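Foro Rustovgate › Robótica y célula › Buenas prácticas

Norma interna para validar agarres en simulación

tornillo_flojo
Hola a todos, perdonad el ladrillo. En Destier estamos redactando la norma de agarres simulados antes de pasar nada a célula real, y quiero vuestra opinión, que siempre me ahorra disgustos. Mi borrador pide 30 repeticiones por pieza, con sombras duras activadas y una vista cercana de los dedos.
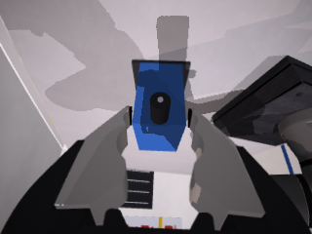 Lo que me preocupa es la holgura entre la almohadilla y la pieza: yo exigiría anotarla en los dos lados antes de cerrar, aunque sea un fastidio.

marisa_plc
¡Qué bien que alguien escriba esto por fin! Pero 30 me parece una barbaridad, de verdad. En Skilent hacemos 11 y variamos la luz en cada una – se aprende más así, creo yo.

Dela Aryee
Pues yo discrepo con cariño, Marisa. Con 11 se nos coló un fallo en septiembre y lo pagamos en planta. Añadiría además una vista cenital obligatoria, con el brazo entero y su base, para revisar el codo y la muñeca. 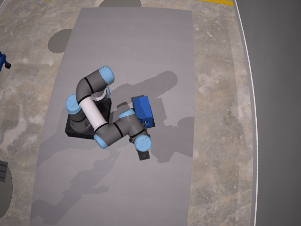

Vista cenital: brazo plegado y caja azul junto a la muñeca.

tornillo_flojo
Me la apunto, Dela. ¿Y distancia mínima entre muñeca y caja?

Dela Aryee
Nosotros ponemos 5 cm en la aproximación, y menos solo con firma del responsable.

marisa_plc
Con 5 cm no trabajas en media célula, mujer. Yo lo dejaría a criterio de cada línea – pero por escrito, eso sí. El viernes os subo la plantilla de Fiadzo, que tiene cuatro hojas y se rellena enseguida.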